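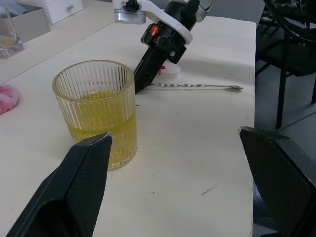 Kemora two-arm tabletop kit, drinks station
Acceptance and safety checklist, with my comments
Checked by: Comfort Agbeko
Date: April 15, 2026
Unit: trial loan from Plidum, serial ending 931
Result so far: pass with four things to fix

I've used the short form this time and written my comments under each line. OK means I'd sign it today. FIX means Plidum gets an email from me. LATER means it can wait until we decide whether to buy the thing.

1. POWER AND STOPS

1.1 Emergency stop reachable from the operator's chair
OK. I can slap it sitting down, and so can Magdolna, whose arms are shorter than mine.

1.2 Emergency stop kills both arms
OK. Tried it with both arms holding and with both arms moving. They sag a little when the power drops, so keep your hand out from under them, please!

1.3 Restart needs a deliberate action
FIX. Releasing the button brings the arms straight back to ready. I want a second press somewhere. The manual says there's a setting for this and I spent most of a coffee looking for it.

1.4 Power supplies off the floor and away from liquid
OK now. One brick was sitting lower than I like (we pour drinks on this table, come on) so I moved it onto the shelf and re-ran the cable.

2. ARMS AND MOUNTING

2.1 Base clamps tight
OK. Quarter turn on the left one, nothing on the right.

2.2 Wrist housings, no cracks, no loose screws
OK. I wiggled the white wrist bracket every way I could think of and it stayed put.

2.3 Status light visible during work
OK, just barely. The little orange-red light on the black part of the wrist is easy to spot up close, but from across the room you'd miss it. Géza wants a stack light. I'd put that under LATER.

2.4 Cable slack at full reach
OK. Checked left, right and straight up. Straight up is the tight one.

3. GRIPPERS

3.1 Finger pads, grip pattern intact
OK. The textured faces still feel grabby and nothing is peeling.

3.2 Finger edges
FIX, small. There's pale scuffing along the top edges of the fingers on the arm with the wrist camera. No burrs when I ran a glove over them, so it's cosmetic as far as I'm concerned, but I'd like Plidum to tell me how much wear is too much. Their sheet says "replace when worn" and leaves it there. Thanks, guys.

3.3 Grip force on glassware
OK. The setting I used is 700 on their scale, and no, I don't know what the unit is either. The fluted tumbler didn't slip or creak. Don't go higher with glass until Manuela has done her force gauge test.

3.4 Both arms near the same object
FIX. This is my big one. With the tumbler standing between the grippers, the far arm's tip can sit right behind the rim while the near one has its fingers open in front. The software lets you do that and I'd want a minimum gap enforced. I'm asking for it in writing.

4. TABLE AND DRINKS

4.1 Work surface clean
OK with a grumble. It's a cream-white top, so every smudge and speck shows, and there's a gray scuff toward the right edge. Wipe down between runs and tell me if the scuff gets longer.

4.2 Fill level
OK. A little over half is fine for the yellow test drink. I'd stay there.

4.3 Glassware free of chips
OK. Check it by feel too, the ribs make small chips hard to see.

4.4 Tools laid flat
OK. The long twisted bar spoon goes flat on the table with nothing under it. Stood up in a glass it's a lever waiting for an elbow.

4.5 Personal and unrelated items out of reach of the arms
FIX. Anything soft and fuzzy goes off the table before a run, pink or otherwise. Fluff gets in joints.

4.6 Chairs clear of the table edge
OK. Push the black chair back before you enable motion, and leave it back.

5. PAPERWORK AND SERVICE

5.1 Manual supplied
OK, all 93 pages of it. The section on stops is decent. The section on cleaning is one paragraph and mostly about warranty.

5.2 Service plan
LATER. The quote on my desk says 3860 for the first year, with one visit in July and phone help. Ketsara says the phone help was quick when she had the same plan at Drirnside, so I'm leaning yes. I still want the spare finger pads thrown in.

5.3 Operator training
Magdolna and Géza are done. Manuela has the stop drill left. Please don't run both arms together until 3.4 is sorted, single arm work is fine.

Next check: when Plidum answers on 1.3 and 3.4. Copy of this goes in the blue binder and one to Ketsara.

C. Agbeko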